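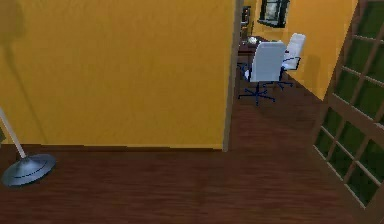
Participants wanted: comparing controllers in simulated homes

The navigation group at Geltance is looking for 60 people to help us compare two controllers for a mobile robot. You will steer the robot through a set of simulated apartments on a desktop computer, once with each controller, and tell us which one you would rather use and why.

What you will do

After a short practice run you will complete 8 routes. A typical route asks you to leave one room, go through a doorway and stop next to a named piece of furniture, such as a desk or an office chair. You see only what the robot's forward camera sees. We record your path, your stopping distance and every contact with walls, doors and furniture. There is a questionnaire after each controller and a short interview at the end with Marichka Chornovol or Illia Bilyk.

The whole visit takes 80 minutes, including a break. Sessions run mornings and afternoons through November at our Kimolcombe office, second floor. Street parking is free after 10 a.m.

Who can take part

You must be 18 or older and able to use a two-stick gamepad. Glasses and contacts are fine. We need people who have never driven a robot as well as people who play a lot of video games, so please say which you are when you write. If you took part in the spring camera height study, you can't join this one. Some people feel queasy when the view turns quickly. You can stop at any time and will still be paid.

Payment

$40, paid by gift card when you leave.

How to sign up

Write to Bohdana Kostiuk at the Geltance front desk with your name, your age and two times of day that suit you. Questions about the controllers or how we store the recordings go to Fulvio Mancuso.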